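Drying knitwear indoors: a talk with Amra Berisha

Amra Berisha runs the mending and hand-wash room at Delmont, where knitted gloves, hats and scarves come in by the bag from August on. We spoke on a Wednesday at 10, before the first wash load. The subject was clips.

"Flat drying is still the default for anything heavy," Berisha said. "A sweater goes on a rack. A glove is light enough to hang, provided the clip takes the cuff and leaves the fingers alone."

Her objection to bare metal clips is the mark they leave. Jaws that close on a loose knit will press a line into it, and a burr on the edge can pull a loop. Her answer is tape, wrapped over the lower end of the clip. She changes it when the edge starts to lift.

"Plain tape, pale color. Dark adhesive can transfer," she said. "I have tried rubber sleeves from Rivera. They grip well, but they slide off in the wash room — too much steam."

Spacing came up next. Berisha hangs one glove per clip and keeps reds apart from grays until she is sure the dye is fast. She tests each new yarn by pressing a white cloth against it for 4 minutes. Wool blends shed most on the first two washes, and the table under the clips gets wiped between loads.

Her colleague Eusebio Echevarría keeps the room log, now at entry 1519. He disagrees with her on one point. "I would hang them from the fingertips," he said. "The cuff is ribbed, and it stretches under its own weight when wet." Berisha measured 35 gloves both ways and found no difference she would act on.

"If the cuff does grow, steam it and let it rest," she said. "It comes back."

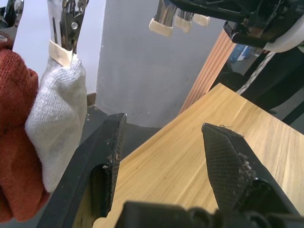

Storage after drying

Berisha folds each pair cuff to cuff and leaves the drawer open overnight. Pairs are never rolled.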